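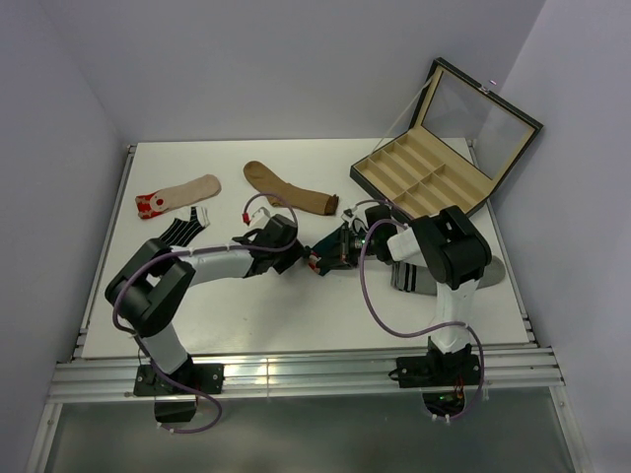 Four from the odd sock pile, on the white table.

To: Household Sorting list
Date: 5 Aug 2021
Subject: Re: Odd socks, how long do you keep them?

Earlier on the list, a member in Montes wrote:

> I have a drawer that is nothing but single socks. Every time I do
> laundry I add one or two and I almost never take any out. My rule
> was supposed to be one month, but I don't know when any of them
> went in, so the rule is useless. How long does everyone else keep
> theirs? And do you match by color, or is there a better way? I
> have tried laying them all out on the bed and I give up halfway.

I keep mine until October and then again until spring. Twice a year I go through the whole bag, and a sock that has been through two of those sorts without finding its partner goes to the rag box. A month is too short. Socks turn up in fitted sheets, in coat sleeves, inside the legs of pants that were put away for the season.

You need some way to know when a sock went in. I use two bags. New singles go in the first bag. After a sort, whatever is left over moves to the second bag, and at the next sort the second bag gets one last look against everything. I started with 31 singles in the first bag this time and ended with 12, which I thought was decent. Most of the matches came from the bottom of the winter drawer.

On matching by color, I would do it last. Black and navy look the same under a kitchen light, and two black socks from different packs will fade differently. I go in this order:

First length. Ankle, crew, knee.

Then the knit. Flat, ribbed, or the looped terry kind. You can do this part with your fingers.

Then the cuff and toe. A lot of socks that are plain in the leg have a different color there.

Then pattern and color, near a window if you can.

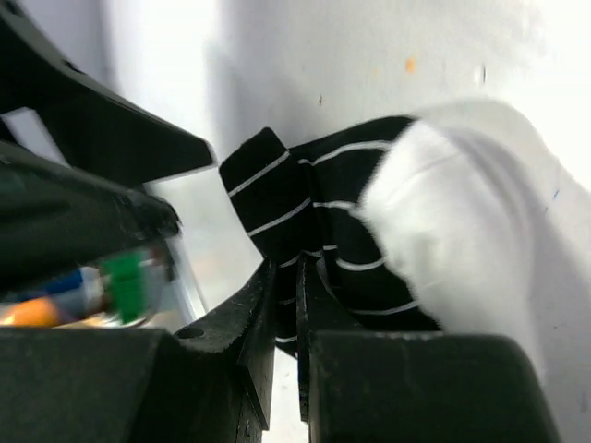 Stripes deserve their own heap. Thin white stripes on black are common, and the spacing is what gives them away. Hold the two cuffs together and see whether the lines meet. If they drift apart after an inch, you have two different socks, or one that has been stretched a lot more than the other. I wear the second kind as a pair anyway.

As for giving up halfway, I would stop using the bed. A bedspread has its own pattern and the socks sink into it. A plain, light tabletop is much easier. I also put out only a few at a time — four or five — and leave the rest in the bag. Lay them flat with the toes pointing any way you like, look for a match, and if there isn't one, slide them to the edge and put out a few more. It takes longer than dumping the lot, but I finish, and I didn't before.

Check the insides too. If a sock came out of the dryer half turned, the lining can look like a completely different sock. I had one listed in my head as a lost tan sock for most of a year, and it was the inside of something I already had. Turn everything right side out before you start.

Someone asked a while back about sock clips. I bought the Onura ones and they hold fine on thin socks but pop off thick ones. The Pliltel mesh bag works better for me. Each person in the house gets a bag, the socks go in dirty, the bag goes in the wash closed. I still lose a few, mostly from the gym bag, which never makes it into the system.

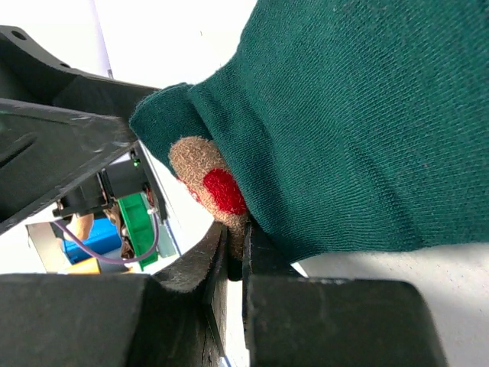 Is there any point in keeping single thick socks after that?

They are the ones I keep longest. A thick sock without a partner is still good for sleeping in, for padding a mug in a moving box, or for dusting blinds with your hand inside it. Thin ones I don't bother with, except the cotton ones, which make fair shoe polish rags once you cut the cuff off.

To the other part of the original message, about buying all one kind: we did that with white crews and it worked for a year. Then the replacement pack was slightly longer — same name on the label — and now there are two sets of white crews that nearly match, which is worse than having stripes. If you go that way, replace the whole drawer at once.

I'll do the next sort in October and can report back on the 12.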